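Search this site Type and press enter

Speaker notes: Clearing the Small Stuff
Short version for the library talk, December

Slide 1. Title
Say hello, say thanks to Miroslava Ondrejka for setting up the chairs. Mention that handouts are by the door. Phones off, questions at the end unless I'm talking too fast.

Slide 2. Why small stuff
Most tidying talks start with closets. I start with the table. A closet has a door and you can shut it. The table is where you put things down when you come in, and they stay there until you need to eat.
Tell the story about my own kitchen table in the Tornard apartment. I moved it to vacuum and found a drugstore bag from the previous spring with the receipt still in it.

Slide 3. The count
When I cleared out my mother's house I wrote down every loose item that had no place of its own. The total was 2,294. Pause here. Furniture and books were not in that number. It was hair ties, pens, tubes of cream, batteries, lids, tissue packs, tape, boxes with one thing left in them.
If someone asks, yes, I kept the list. It fills most of a notebook.

Slide 4. Four piles
Trash. Goes in the bathroom. Goes in a bag or purse. Goes in the kitchen.
Those are the only piles. People always ask for a "not sure" pile. Tell them no. Iveta Machala tried it with one when she took the evening class and it was the biggest pile by the end of the first hour.
Read the labels out loud twice, people write them down.

Slide 5. Order of work
Trash first. Used tissues, torn paper wrapping, empty packaging. It takes a minute and you can see the cloth again.
Then anything that rolls or tips over. Cups go to the sink, even a plastic one you think is clean.
Then boxes. Open every box. If it is empty, flatten it. If there is a tube or a leaflet inside, take it out and decide about it on its own.
Tubes: check the date and the cap. Squeezed-out ones go in the trash.
Hair ties last. They are small and they turn up under other things, so if you pick them up first you only end up doing it again. One hook or one dish in the bathroom. If it has lost its stretch, throw it out.

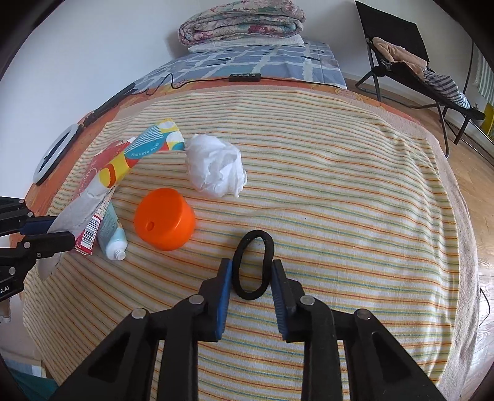

Slide 6. The cloth
Shake it outside, then wash it. If you use a towel over a tablecloth, take both off. Crumbs get between them. I use a Ritetti towel at home, but any towel will do, so don't let this turn into a shopping discussion like last time.
Put the cloth back only after the piles have left the room. If the piles are still there, they will end up on the cloth.

Slide 7. Keeping it up
Three minutes before bed. Set a timer if you need one. Stop when it rings, even if there are things left.
Si-woo Yoo's family does it after supper and the kids take turns with the trash. Ask the room who else has a fixed time. Wait for at least one answer before going on.

Slide 8. Close
Repeat the four piles. Point to the handouts. Questions. We need to be out by 8, the chess group has the room.

Comments

Thanakorn Chareonsuk
I was at the talk. Did my table the same night and found my spare key in a tea box. I still think a "not sure" pile is fine if it's a small bowl.

Miroslava O.
Could you post the handout too? We ran out by the second row.

bellow_reader
What do you do with half-used tissue packs? I have one in every coat.

Valter Prata
Handout is coming, I need to scan it. For tissue packs, put them together in one place and take one when you go out. Finish it before you open another.

Contact | Copyright Valter Prata | Back to top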